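Pouches and Pencil Cases: Do They Sort Anything Out?
Gallery, posted Tue 31 July by Andri Aigner

I have owned too many little bags. Every March, Leopold Kuster tells me that one more of them will fix my desk, and every March I end up with the same pens in a new color. He swears by the soft zippered kind. I have my doubts, so I've put up 3 pictures and a few complaints to go with them.

A light blue pouch with a teal-green zipper pull, on the pale floorboards. The loop on the tab is a decent size, I'll give it that. Soft cases like this are sold as desk organizers, and in my house they live on the floor.

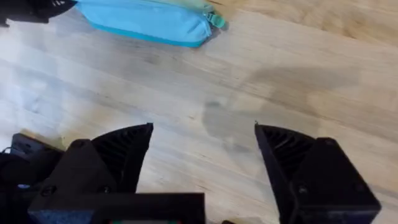 How many pens should go in a soft case?
Fewer than you think. I stop at 4 pens and 2 pencils, and the rest go in a jar.

The Vistberg catalog claims 40 pens for its big one. I would like to meet the person who found the one they wanted in there. Leopold says you get used to digging. I say a drawer does the same job and costs nothing.

Then there's the tabletop test. Light blue again, a soft-looking thing with rounded edges and an open, hollow top, and a clear plastic piece close by. Clear plastic is my weak spot — I can see what I'm losing.
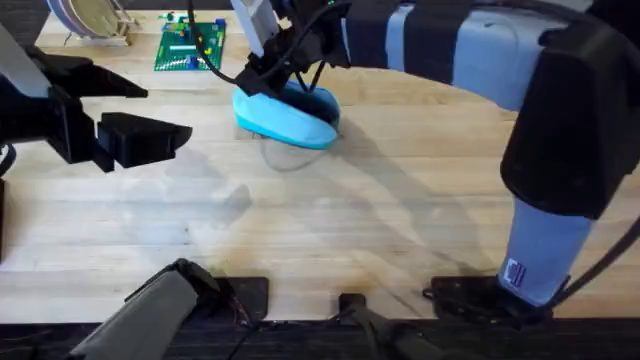
Butcher block looks great in a store and then picks up every stain going, so I don't buy the line that a tidy surface stays tidy once you own the right containers. Emisura sells a whole set on that promise. I passed.

Last one is the two-tone cloth, pale mint green with a deeper turquoise or teal band, and a zipper along the side. Nice colors. The end tapers, and that's where erasers go to disappear.

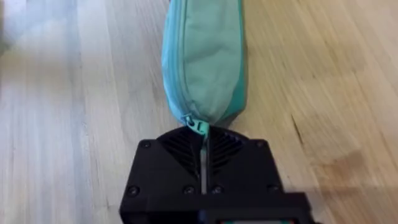 Leopold wants it known that his own case, a Reisinger, is still going after 200 trips on the train. Fine. He also carries a spare pen in his coat — make of that what you will. I'm keeping the jar.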